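Session 6 – Moderation of teacher-marked work
Notes for the Wednesday group. Read before class, bring a pen

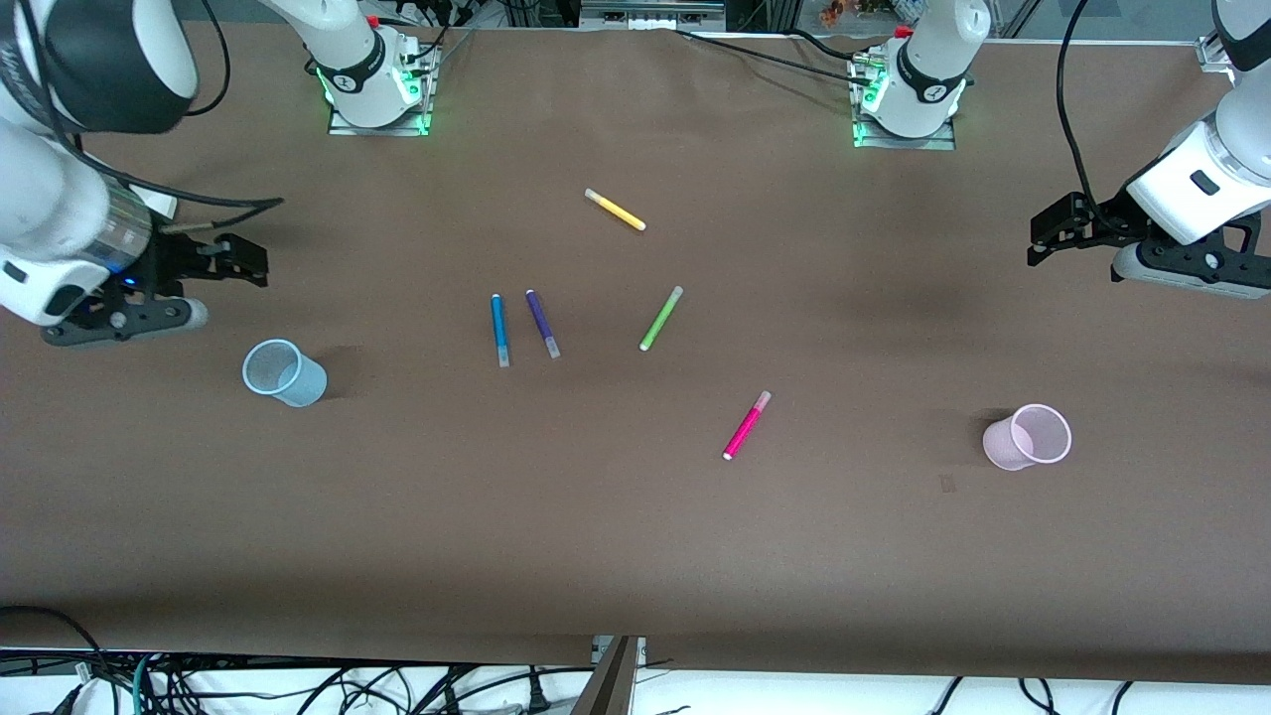 Picking up where we stopped. Last time: why two markers give the same essay different scores. Now: what a school or an exam body does about it once the marks are in.

Terms first, people were mixing these up.

Standardization – before marking. Everyone marks the same few scripts, talks, agrees what the levels look like.
Moderation – after marking. Someone outside looks at a sample and decides if the school's marks can stand.
Verification – used very loosely. In some vocational courses it means moderation, in others it just means somebody checked the paperwork. Always ask which.
Re-mark – one candidate, one script, fresh mark. Not the same as moderation, which looks at the group.

Please don't use "grading" for all four in your assignments. Half of you did.

Where the marks come from

Coursework, portfolios, practicals, oral tests. Teacher marks against criteria, department checks itself (internal moderation), marks go off, sample gets called. The internal step is where most of the trouble starts. If the department has one teacher there is no internal step, or there is one on paper only. Hegarty's chapter is good on small departments, pages in the reading pack.

How the sample is picked

Three ways you'll meet:

1. Random. Fair, simple, can miss the top and bottom completely.
2. Stratified. So many from each band. Most common. Schools like it becuase they can prepare.
3. Targeted. Boundary cases, odd jumps against last year, marks bunched just over a pass.

Most real schemes mix 2 and 3. The highest and lowest marked pieces nearly always go in – you want both ends of the range, otherwise you can't say anything about the slope of the marking, only the middle.

Case: the Ulodov network

Worked case for this session. Ulodov schools, one shared history course, 862 candidates, coursework worth part of the final grade. Moderation run by a small team under Imtiaz Howlader. 38 portfolios called in the first round.

First problem. One school, Matei, sent marks that were in the right order but all too high. Rank order fine, level wrong. So the moderator agrees who is best, second best and so on, just not with the numbers. Usual fix: bring the whole set down. No individual portfolio gets singled out.

Second problem, harder. At Pesa the rank order was wrong too. Weak work above strong work. You can't fix that by moving everything down. Options: send it back to be marked again, or moderate the full set. Howlader's team sent it back. Read his memo and decide if you agree, we'll argue about it.

Tolerance

Nobody marks to the exact point. So there's a band, inside it the school's mark stands even if the moderator would have given something else. In the Ulodov scheme tolerance was 2 marks on each piece. Things to think about:

– Too narrow and you adjust everyone, all the time, over differences that are only noise.
– Too wide and a school can learn to sit at the generous edge of it every year. Jayawardena calls this "drift inside the fence". Know the phrase, it's useful.
– Tolerance in marks and tolerance in grades are not the same thing. Two marks in mid-band, no effect. Two marks at a boundary, a different grade.

Telling the school

Underrated topic. Teachers get a report, often short, often in July when the building is empty. A useful report says which criterion was over-rewarded and points to a piece where you can see it. A useless report says "marking was slightly generous". Kathleen Fitzgerald's sample reports are in the pack, one of each kind. Rewrite the bad one, half a page, hand in next session.

Appeals

Who can appeal? In most schemes the school, not the student. Students can ask for the school's own mark to be reviewed before it's sent, so they have to be told the mark in time. Check the dates in any policy you look at – some leave so few days that the right is there and can't be used.

An appeal against moderation is usually about procedure. Was the sample picked as the rules say. Was the adjustment worked out properly. "We disagree with the moderator" is normally not enough on it's own.

Software, quickly

Ulodov used Hasex for uploads, 456 files in the first window. Main complaint was scans in the wrong order. Not going into it, but if you write on digital portfolios the file naming rules matter more than you'd expect.

For next time

Read: Jayawardena on drift, Howlader memo, first half of the Nic Aodha paper (skip the stats appendix unless you want it).
Write: the Fitzgerald report task.
Think about: should a school with a clean record be sampled less often? Come with a yes or a no plus one reason.

Office hour moved to 4:30, same door.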